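Giving up the second car

March 2022

We sold the second car in the fall and I said I would write up how it went.

The bus from Lollport into town takes 34 minutes when it runs on time. Most mornings it does. I used to drive it in less, but then I had to find parking and walk from the lot, so the difference is small. I read on the way in and mostly look out the window on the way home.

The money is easier to explain. Insurance, gas, and repairs on the old car came to 3,535 dollars in the last year we had it. Bus passes for the same stretch would be 1,323 dollars. We put the rest toward the roof.

Groceries were the hard part. I bought a folding cart from Talebi and it holds two full bags and not much else. Heavy things like cat litter wait until the other car is free.

I have missed the bus twice, both times in the rain. I have also been late to the dentist, who was nice about it.

The route is supposed to change in May. If they cut the early bus I will have to think again, and I may look at a used bike.
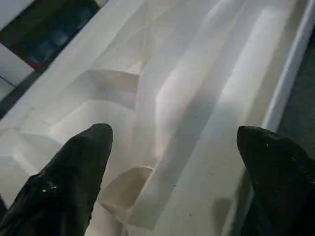
Black on both sides, open in the middle.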